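Cahier atelier fermentation — 16 avril 2021

Repris l'essai levain avec la farine Skarkley, celle du sac entamé. Pâte 2 cette fois, la 1 est partie au compost (trop acide, rien à en tirer). Masse totale au pétrin 1 387 g, eau comprise. Température de pâte en sortie 28 °C, trop haut pour moi, j'avais visé plus bas. L'eau du robinet n'est pas en cause, c'est le local. Penser à mettre la farine au froid la veille.

Autolyse faite, sel ajouté après. Pâte collante au début puis ça se tient. Rabats espacés, j'en ai sauté un (téléphone). Bulles visibles sur les côtés du bac plus tôt que prévu, donc j'ai coupé court au pointage et tout mis en chambre.

Comparaison avec la Pridby : absorbe moins, goût plus plat, mais beaucoup plus facile à façonner. Pour les petits pains je garderais la Pridby, pour les grosses pièces la Skarkley. À redire en réunion, la commande part bientôt et il faut trancher.

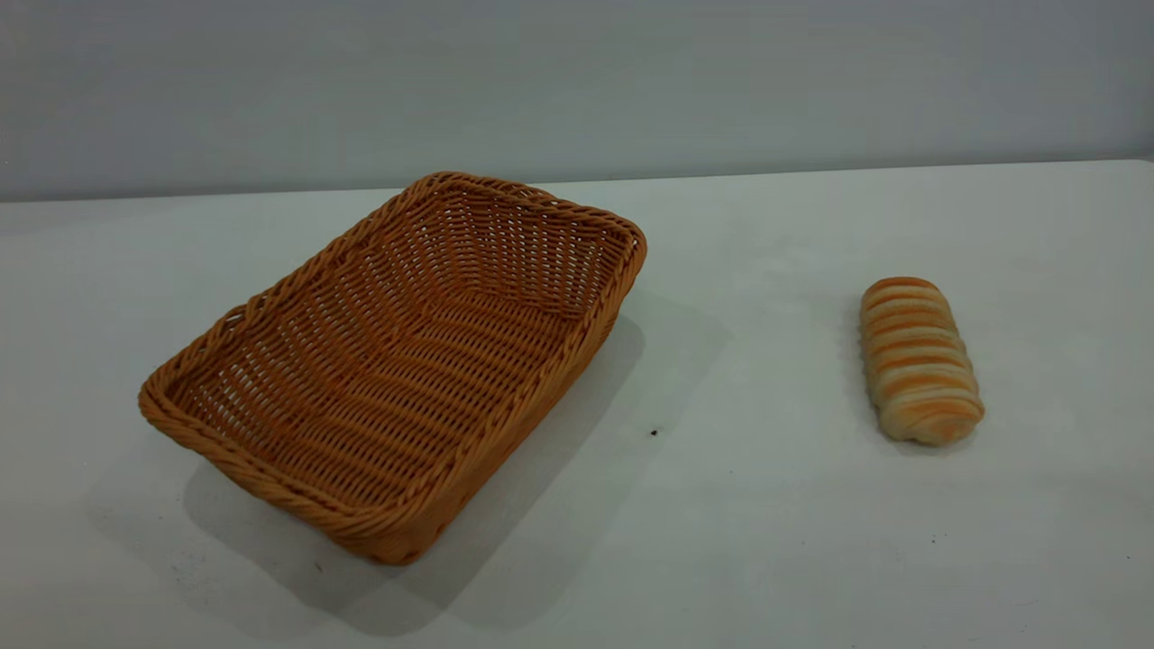

Petit pain et corbeille, table blanche.

Cuisson : four du fond, sole trop chaude à gauche comme d'habitude. J'ai tourné les pièces à mi-cuisson. Buée correcte. Les grignes s'ouvrent mal sur la moitié de la fournée, lame à changer — noté trois fois déja dans ce cahier, quelqu'un peut en commander ?

Mie : alvéoles serrées au centre, plus larges sous la croûte. Signe de façonnage trop ferme ou d'apprêt trop court, je penche pour l'apprêt. Acidité bien, légère, un peu de noisette en fin de bouche. La croûte ramollit vite en refroidissant, sans doute sorti trop tôt.

Levain : rafraîchi ce matin puis le soir, ratio inchangé. Odeur de pomme, pas de vinaigre. Le bocal Skotby ferme mal, ne pas visser a fond.

Prochain essai : passer à 1 765 g pour remplir le bac, baisser la part de levain, apprêt plus long au froid. Ne pas toucher au sel. Noter les heures cette fois, j'ai encore oublié.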